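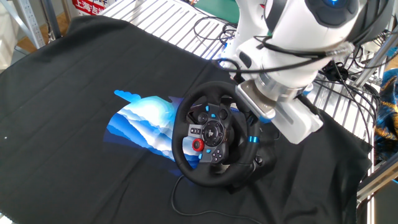
Former students at Flidport say that the part of the course they still use is the paperwork: how to write down tire pressures, distances and faults so that the next driver can read them. Several now train drivers themselves and hand out the same log sheet.

Flidport teaches car control and basic vehicle checks to adult license holders. The school operates from a paved site at Rerkuvwood with 2 marked lanes and a wet braking area. Courses cover braking distance, skid recovery, load placement and tire inspection.

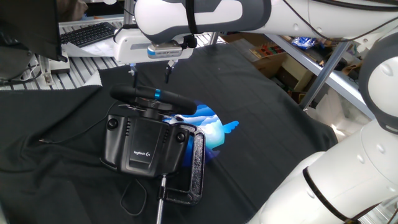 Classroom work comes before any lane time. Students learn how steering ratio, wheelbase and tire grip affect the path of a car, and they work through the Aguirre workbook, which has 32 exercises. Hand position is taught on the rim of a wheel. Steering feel is left for the lanes. Each student then drives some 500 yards of marked course per run, and the instructor records entry speed and stopping point.

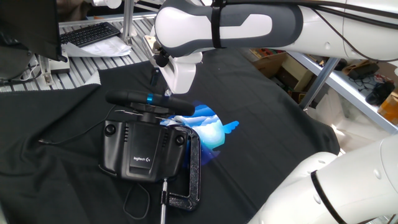 Run records are kept in the Pivov log and returned to the student in December. Repeat students start from their last recorded run. Groups from delivery firms follow the same schedule, with added time on load placement.

Contact: Flidport office, Rerkuvwood | © Flidport. All rights reserved. | Back to top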